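**Kwesi Ametepe**

1/ I've been refinishing secondhand tables in my garage for a few years. People keep asking me the same things in replies, so I'm putting it all in one thread. Mostly about oil finishes, a bit about buying.

---

2/ First, work out what finish is already on the table. Put a little denatured alcohol on a rag and hold it on a hidden spot under the edge. If it goes sticky, you have shellac. If nothing happens, try lacquer thinner on another spot. Lacquer softens. Polyurethane just sits there and ignores you.

---

3/ If the table was made before the late seventies and has paint on it, test for lead before you sand anything. The swab kits are cheap. I skipped two tables last year over this and I don't regret either one.

---

4/ Buying. I look underneath before I look at the top. Screws, glue blocks, the way the apron meets the legs. A bad top can be fixed in a weekend. Loose joints on all four corners are a whole winter.

---

5/ Also check the edge for veneer. Follow the grain from the top over the edge. If the lines carry on down into end grain, it's solid. If they stop at a seam, it's veneer, and you need to go easy with the sander. Old veneer can be thick enough to take a light sanding. New veneer usually can't.

---

6/ I sanded through a veneer once. Walnut, nice one, paid too much for it. There's no fix for that, I painted it green and gave it to my cousin.

---

7/ Stripping. I use a card scraper first and chemicals only if I have to. A sharp scraper takes off old varnish in ribbons and leaves less mess than paste stripper. A dull one just makes dust and sore thumbs. Learn to turn the burr before you buy anything powered.

---

8/ Sanding grits for an oil finish: 80 if the top is rough, then 120, then 150, then stop at 180. Going finer than that closes up the surface and the oil doesn't take as well. I know people who go to 320. Their tables look fine too. This is what works for me.

---

9/ Between grits, vacuum the whole top and wipe it with a barely damp cloth. The moisture lifts the fibers, and the next grit knocks them down. Let it dry completely first.

---

10/ Pencil trick: scribble lightly across the whole top before each grit. When the pencil is gone you're done with that grit. Saves you from having one low spot in the middle that shows up only after the oil goes on.

---

11/ On to the oil. Philomena Asamoah taught me most of this part, she ran the evening class I took. Her rule was that everyone uses too much. Pour a small puddle, spread it with a plastic card or a white pad, wait, wipe off everything that hasn't soaked in. All of it. If the top feels tacky the next morning, you left some behind.

---

12/ RAGS. Oily rags can heat up on their own and start a fire. Lay them flat outside on concrete until they're stiff, or put them in a metal can with water and a lid. Do not ball them up and throw them in the kitchen trash. I don't care how tired you are.

---

13/ How many coats? Two for a hardwax oil, usually. Plain tung or linseed wants more, and each one needs days. If you're in a hurry, don't use plain linseed. It stays soft for a long time and picks up every crumb.

---

14/ Drying time on the can assumes a warm dry room. My garage in July is humid and everything takes longer. In winter I bring the top inside and lean it against the hallway wall, which makes me unpopular – but it cures.

---

15/ Stains that were there before you started:

- White rings are in the finish and come off with it
- Black rings are usually iron and water. Oxalic acid, gloves, eye protection, rinse well
- Ink is a gamble
- Old grease near the edges needs mineral spirits before you sand, or you'll push it in deeper

---

16/ Someone asked about small dark specks that stay after sanding. Sometimes it's steel wool from a previous owner that got caught in the pores and rusted. Sometimes it's just the wood. Try oxalic acid on one small patch. If the specks don't change, leave them alone and call it character. I use synthetic pads now so I don't add my own.

---

17/ Color. Oil makes everything darker and warmer. If you want to know what you're getting, wipe the bare wood with mineral spirits and look at it while it's wet. Close enough to the final color to decide. If you want pale wood to stay pale, look for an oil with a little white pigment in it and test it under the leaf.

---

18/ A table and a floor in the same room don't need to match. I spent a long time trying to match mine and ended up with something one shade off, which looked like a mistake. Go clearly lighter or clearly darker. Same for chairs.

---

19/ Care after it's done. Damp cloth, mild soap, dry it. No spray polish with silicone in it, because it gets into the wood and makes the next coat bead up into little craters. Coasters for the first month even if you hate coasters.

---

20/ The good part of oil is the repair. Scratch on a poly top means redoing the whole top. Scratch on an oiled top means a bit of 180, a bit of oil, wipe, done. Ours gets a fresh coat once a year and I do it in the time it takes to listen to a ball game.

---

21/ Costs, since I always get asked. My cheapest table was $10 at a yard sale, and the sandpaper cost more than the table did. I have seen the same style refinished in a shop window for $2,000. I wouldn't pay that and I wouldn't charge it, but I understand the hours behind it.

---

22/ What I'd buy first if I were starting over: a card scraper, a file to sharpen it, a decent random orbit sander, good paper, a real respirator. Everything else can wait. I own five clamps that I have never used on a table.

---

23/ Next thread will be on wobbly legs and regluing. Send me your questions by Monday and I'll try to work them in. Last one for tonight.
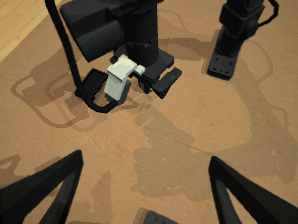 Light brown top, faint grain, a few darker speckles. Honey-colored floorboards past the edge.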